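# Teach-by-hand kit for two-handed bench jobs
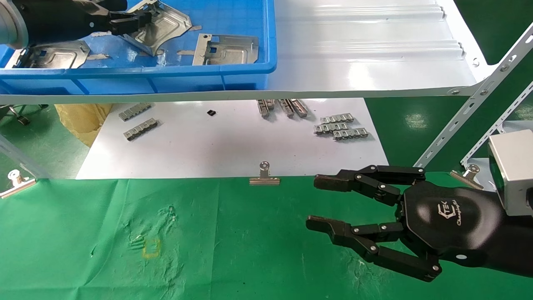 *Words by Glykeria Sotiropoulos, Jilach bench automation. Updated Fri 3 July*

I get asked for this page a lot, usually by people who've already had a robot quote and are still recovering from it, so I'll try to be useful before I try to sell you anything.

The Jilach kit is our remote-control teaching setup. You sit (or stand, I stand) at the operator station with a glove on each hand, you do the job through the robot's hands, and the software records what you did. Do that enough times and you've got a set of demonstrations to train from. It's meant for small fiddly work, the stamped brackets and metal clip strips sort of thing, where writing out every position by hand would make you want to go home early.

## What it's like to drive

Strange for the first ten minutes, then fun! Your brain wants to squeeze, and squeezing is the one thing you need to unlearn. Thin metal parts don't need much, and if you clamp down on a clip strip standing on its edge it'll go over. I tell everyone to come in slowly with the thumb low and let the upper fingers do the closing.

You get a view from the head camera, and that's the view I'd learn on. It's tempting to peek around the screen at the real bench (everybody does it, me included), but the model only ever gets what the cameras get. If you grabbed the bracket by looking over the monitor, you've taught it something it has no way of knowing.

## The hands

Hands are sold separately from the kit, and we'll set up whichever ones you've got if there's a driver for them. The jointed black one on the right is from Changingtek, you can read the name on the palm. Talk to us before you buy a pair. We've had customers turn up with hands that were lovely but far too big for the parts they wanted to pick, and there's no software fix for that.

## Laying out the bench

This matters more than people expect, and it costs next to nothing. My usual advice:

- Put a plain cloth down and clip it. Binder clips from the stationery cupboard are fine. A cloth that creeps a centimetre a day will spoil your recordings so gradually that you won't notice.
- White paper under little silver parts. It makes them much easier to pick out on screen.
- Keep the source bin where the hand can get in from above without scraping the front wall. A shelf over the work area is good for this, as long as you check the wrist clearance under it as well as over it.
- Don't tidy the bin! Brackets land at all sorts of angles in real life, so record them at all sorts of angles. Přemysl Kolář, who looks after our training rigs, tips them out and drops them back in between runs.
- If you mark a spot on the cloth, leave the mark there for the whole set.

## How many demonstrations?

Depends on the job, sorry. For a plain pick and place we kept 109 good runs on our own bracket task, and I'd have liked more of the awkward ones where a part is leaning on the bin wall. I don't count anything I'd be embarrassed to show a new starter. If you fumble and recover nicely, keep it. If you fumble and then poke at the thing for half a minute, bin it and go again.

Take breaks. Five runs in a row and then a stretch works for me. Tired operators get sloppy with the left hand first, and you'll see it later in the playback.

## What's in the box

| Item | Included |
|---|---|
| Operator gloves, left and right | Yes |
| Head camera and mount | Yes |
| Foot pedal (start, stop, discard) | Yes |
| Mikodska recording software, one seat | Yes |
| Plunanik wrist adaptors | Yes, 2 |
| Robot arms | No |
| Robot hands | No |
| Shelving, bins, cloth | No, raid your own storeroom |

The foot pedal deserves a mention. Early kits had a button on the station and you had to take a hand off the job to press it, so every recording finished with the arm wandering away. The pedal sorted that out. Dwayne Lindqvist in our workshop rebuilt it with a wider plate last November after I kept missing it in steel caps.

## Training and support

Setup includes over two days with one of us on site, long enough for your own people to do most of the driving. Bring the person who does the job by hand now. They're nearly always better at it than the engineers, and they know which way up a bracket wants to be held without thinking about it.

Software questions go to Kyriaki Raptis, hardware questions to Dwayne. Spares ship from the Konstantinidis warehouse, and glove liners are worth ordering with the kit as they do get grubby.

For a quote, send us a few of your parts in a padded bag along with a note on where they start and where they need to finish up.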